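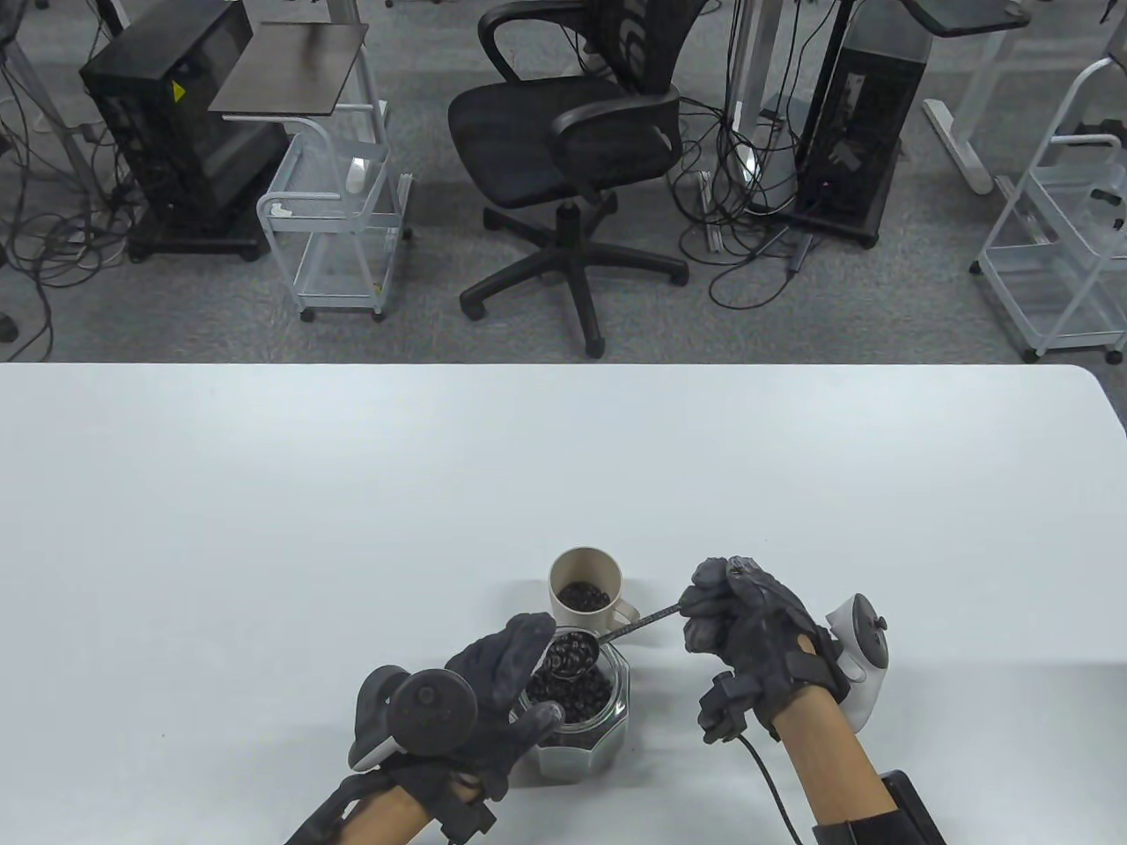 Notebook, youth minutes project
Jan 3, 2019

Back from the holiday. The heating in the office is working again, so I could sit and finish the reading of the match sheets that I left in December.

The question is still the same one: do young players who leave a big club get more minutes than the ones who stay? Everybody in the football papers says yes. I want to see it in our own list before I write it.

The list has now 30 players. All were under 19 when they left or signed a new contract. I count only league minutes in the first full season after the decision. Cup games are out, also friendly games, also the reserve league. Selvaraj Bepari wanted to put the cups inside, and we discussed it by phone this morning. His point is good: for a young player the early rounds of the cup are often the only chance. But the number of cup games is so different from one club to another that I can't compare them. We agreed to keep the cups in a separate column and not add them.

Limits I use for the moment:
under 1,000 minutes: "little used"
1,000 to 2,000 minutes: "rotation"
over 2,000 minutes: "regular"

I am not sure about the lower limit. A boy with 990 minutes is not so different from a boy with 1,010. Selvaraj says that every limit has this problem and I should stop to worry. Maybe a plot without groups is better for the first look.

Problem with loans. Moussa is in the list as "stayed", but he was sent on loan in January and played all his minutes at the other club. If I leave him as "stayed", the big club gets the credit for something it did not give. I made a third group, "stayed, loaned", and moved him there. Four others have to be checked for the same thing. I believe at least two of them were on loan for half a season only, and then I need to divide the minutes by date, by hand.
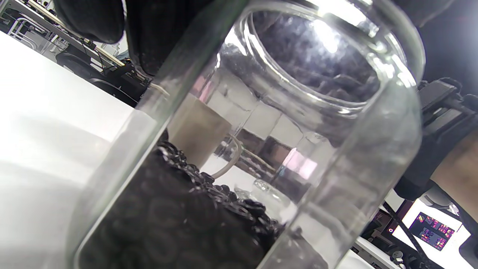 Notebook 2, p. 5

Continued after lunch.

The export from Zistari arrived. Same trouble as before: substitutes who come in after minute 90 are written with zero minutes, but they have an appearance. For a regular it changes nothing. For a winger of 18 who comes in always at the end, it makes him look like he never played. I will give one minute for each such appearance and write it in the notes of the table.

Also the names with accents are broken again. I repaired them with the old script. Please, whoever uses the file next, take the one in the folder "clean" and not the one from the mail.

Read again the draft of the introduction. The second paragraph says that the big clubs "block" their young players. This is too strong for what we have. A coach who must win on the weekend will choose the player he knows, and I would do it also. Changed to "use less often".

To do:
- check the four possible loans
- ask Daltamex if the old season sheets can be sent again, page with the full backs is missing
- cups column (Selvaraj)
- plot without groups, age on one side and minutes on the other
- find out why Flastotby is twice in the list with different birth years

For the last one I looked a little already. One birth year comes from the club page and the other from the match sheet. If the older one is right, he was not under 19 and has to go out of the list.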